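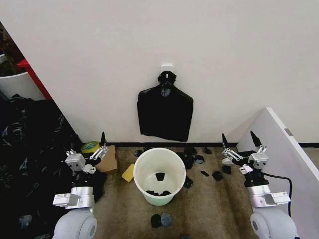 A bucket and a black bag on a wall hook.

1/ Dirbridge residents are reminded that the new household waste collection timetable is now in force. This thread sets out the main changes. Please share it with neighbours who do not use social media.

2/ General waste will be collected every second week. Food waste will continue to be collected weekly. Your collection day has not changed unless you have received a letter from us.

3/ Following the consultation held over the summer, to which 174 households replied, the starting time for all rounds has been moved to 7am. Bags and bins should be at the kerb before then. Crews are unable to return for late items.

4/ Black bags must be tied at the neck. Loose or split bags will be left with a yellow notice explaining what needs to be done. Please do not place bags on top of a closed bin. 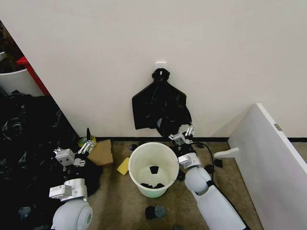

5/ Residents in flats above shops on Gashaw Street and Fiso Lane have no bin storage and may continue to use bags only. A roll will be delivered to each of the 360 addresses concerned before the end of the month.

6/ The following are not accepted in general waste: paint, batteries, garden soil, rubble, and electrical items of any size. All of these can be taken to the Kaseo Road recycling centre free of charge. Proof of address is required at the gate.

7/ Vans and large trailers need a permit for Kaseo Road. Permits are issued online and are normally sent within two working days. Hired vans are included.

8/ Assisted collections remain available to anyone who cannot move their waste to the kerb and has no one at home able to help. Existing arrangements carry over and there is no need to apply again.

9/ Michalis Xenos, Head of Waste Services: "We thank residents for their patience while crews learn the new routes. Any missed collection should be reported by 5pm on the following working day."

10/ Collection dates for the last two weeks of December will differ from the usual pattern. They will be posted on this account and printed in the winter newsletter.

11/ Large-print copies of the timetable are held at the library and at the front desk of the Town Hall.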